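Kenneth Dela Peña
I've been at Jornberg for 6 years, mostly on the packing side. A few people asked what has changed since the sorting arms came in, so a short thread.

Before July we had two jobs on the floor. You packed gift orders or you picked for the people who packed. Everyone knew both and we swapped after lunch.

The arms do most of the picking of boxed goods now. They are fine with boxes. They are slow with anything soft, or anything that rolls, so those lines stayed with us.

What is new is the demonstration work. You hold a gripper in each hand and move things on a table, and the recordings go to Flovard, who train the arms on them. 3 of us do it at the moment. It counts as normal hours at the normal rate. We had to ask for that in writing.

The target in our first month was 1,283 recordings between us. We finished on 1,306. Nobody got a bonus for it, and I don't think anyone expected one.
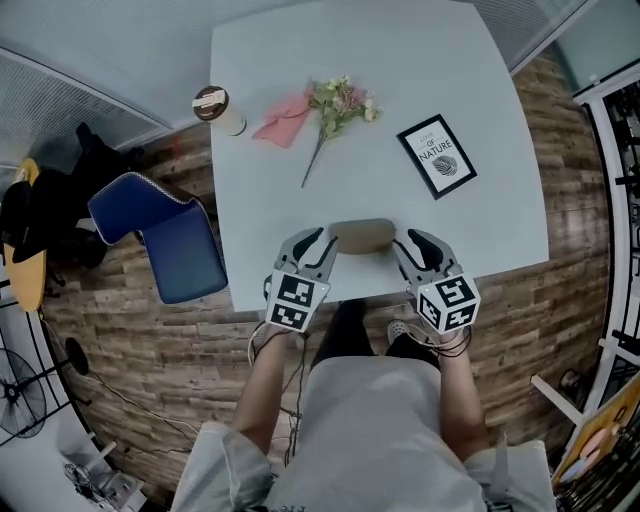 Flowers, a framed print and a pair of grippers.

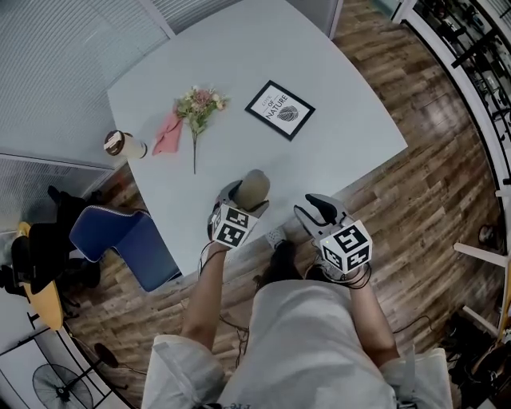 Will the people who make the recordings lose their picking shifts?

Management's written reply is that picking shifts stay as they are until the end of the year, and that anyone doing recordings keeps their place on the picking rota. After that it goes to a review, and we get to see the figures before it starts.

I would like it to be longer than that. It's still more than the Baltska site got, where the rota changed first and the letter came afterwards.

On the work itself. It is lighter than picking, with far less walking. Your forearms get tired in a different way. We asked for a ten-minute break every hour and got it after the second week.

You also have to slow down. I've been quick with my hands for years and the first thing they told me was that I was too quick. A good recording is a dull one. Reach, close, lift, put down, let go.

Some of the older packers don't want to do it and they haven't been made to. One told me she wasn't going to teach a machine her job. I understand that. I took it on because I wanted to know what the arms were being taught and who was doing the teaching.

If your place is bringing something like this in, ask early about the rate, the breaks, and who keeps the recordings. We asked about the third one late and are still waiting for a proper answer. I'll add it here when it comes.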